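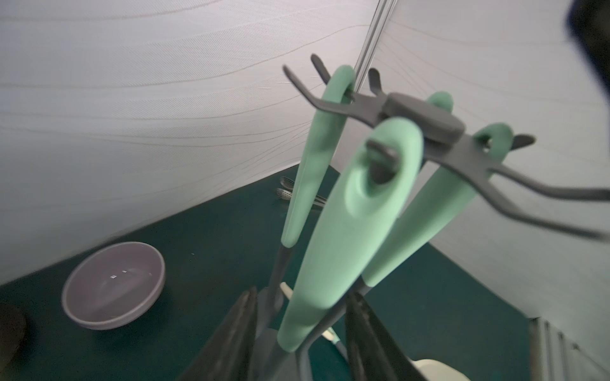 Mintgrüne Griffe am Küchenkarussell.

Lonomel im Test: Korruptionsverfahren verfolgen, lohnt das Abo?

29. Oktober 2023

Kurz, weil wenig Zeit. Habe Lonomel seit April auf dem Handy und am Rechner. Recherche-Werkzeug für Leute, die Ermittlungen und Prozesse gegen Amtsträger verfolgen. Also Lokaljournalisten, Ratsleute, Vereine, Neugierige wie ich. Man legt eine Akte an, wirft Namen und Firmen rein, und das Ding sammelt dann Pressemitteilungen der Staatsanwaltschaft, Terminlisten der Gerichte, Ratsprotokolle, Vergabebekanntmachungen. Bezahlt habe ich selbst, Jahresabo, 123 Euro. Kein Rabatt, kein Testzugang.

Mein Testfall: Brerkel, die Sache mit der Stadthalle. Wer hier mitliest, kennt das. Planungsauftrag an Porkisik, ohne Ausschreibung, später Durchsuchung im Bauamt, ein Abteilungsleiter vorläufig festgenommen und am nächsten Tag wieder draußen. Anklage gibt es bis heute keine. Also ein Fall, wo alle drei Wochen ein Fitzelchen kommt und man es garantiert verpasst.

Einrichtung. Ging schnell. Namen eintippen, Schreibweisen bestätigen, Ort festlegen. Nach dem ersten Durchlauf lagen 700 Treffer in der Akte. Klingt toll. Davon gehörten 300 zu einem Fliesenhandel, der auch Porkisik heißt und mit der Halle nix zu tun hat. Rauswerfen geht, aber nur seitenweise. Abend weg.

Zeitleiste. Das Beste am Ganzen. Festnahme, Haftprüfung, Akteneinsicht, Anfrage im Rat, alles untereinander mit Quelle dran. Klick drauf und man ist im Original-PDF auf der richtigen Seite. Auf der Leiste habe ich gesehen, dass der Nachtrag zum Planungsvertrag vor dem Ratsbeschluss unterschrieben wurde. Stand seit Monaten öffentlich im Protokoll, nur eben in einem anderen Ausschuss. Für sowas zahle ich gerne.

Statusanzeige. Ärgerlich. Bei "vorläufig festgenommen" setzt Lonomel einen roten Punkt neben den Namen, und der bleibt. Auch wenn der Mann längst wieder zu Hause ist. Verdächtig, beschuldigt, angeklagt, verurteilt: das sind vier verschiedene Dinge, und die App kennt zwei Farben. Wer Screenshots davon weiterschickt, handelt sich im dümmsten Fall Anwaltspost ein. Habe das dem Entwickler Osamu Ebihara geschrieben, Antwort kam noch am selben Tag, freundlich, neue Abstufung "in Arbeit". War im Sommer. Der Punkt ist immer noch rot.

Benachrichtigungen. Per Mail zuverlässig. Aufs Handy eher so mittel, zweimal kam die Meldung zum Gerichtstermin erst am Nachmittag, da war die Verhandlung durch. Wer hinfahren will, sollte sich nicht drauf verlasssen und lieber selber bei der Geschäftsstelle anrufen.

Export. Ordentlich. PDF und Tabelle, Quellen bleiben erhalten. Fußnoten sehen komisch aus, ist aber verschmerzbar.

Teilen. Man kann Akten gemeinsam führen. Habe ich mit Ketsara Saengthong gemacht, sie schreibt über Vergaberecht und ist bei sowas deutlich pingeliger als ich. Ihr Urteil: Suche gut, Verschlagwortung schlampig. "Beihilfe" landet zum Beispiel mal unter Strafrecht, mal bei den Beamtenbezügen. Stimmt leider. Kommentare am Rand gehen, aber man sieht nicht, wer was gelöscht hat. Bei einer heiklen Akte ist das ein Problem.

Vergleich mit Imai. Hatte ich davor, kostenlos in der Grundversion. Imai findet weniger, gerade bei kleinen Gemeinden, dafür ist die Trennung zwischen Verdacht und Urteil sauber gelöst und jeder Eintrag hat ein Abrufdatum. Zeitleiste gibts dort keine. Wer nur einen Fall im Auge behalten will, kommt mit Imai hin. Bei mehreren Akten und viel Ratskram nehme ich Lonomel.

Support antwortet fix. Handbuch veraltet, die Bilder darin zeigen noch die alte Oberfläche. Dunkelmodus da. Offline geht nichts, im Gerichtssaal mit schlechtem Netz also vorher exportieren.

Gut: Zeitleiste, Sprung ins Original, Export
Schlecht: roter Punkt, Namensverwechslungen, Handy-Meldungen zu spät
Fehlt: Änderungsverlauf bei geteilten Akten

Wertung: drei von fünf. Mit ordentlichen Statusstufen wären es vier. Verlängert habe ich noch nicht, läuft ja noch bis nächsten April, bis dahin schau ich was aus dem Punkt wird. Falls jemand andere Erfahrungen mit grösseren Städten hat, bitte in die Kommentare. Zu Brerkel selbst gibts einen eigenen Beitrag, sobald die Staatsanwaltschaft auf meine Anfrage reagiert.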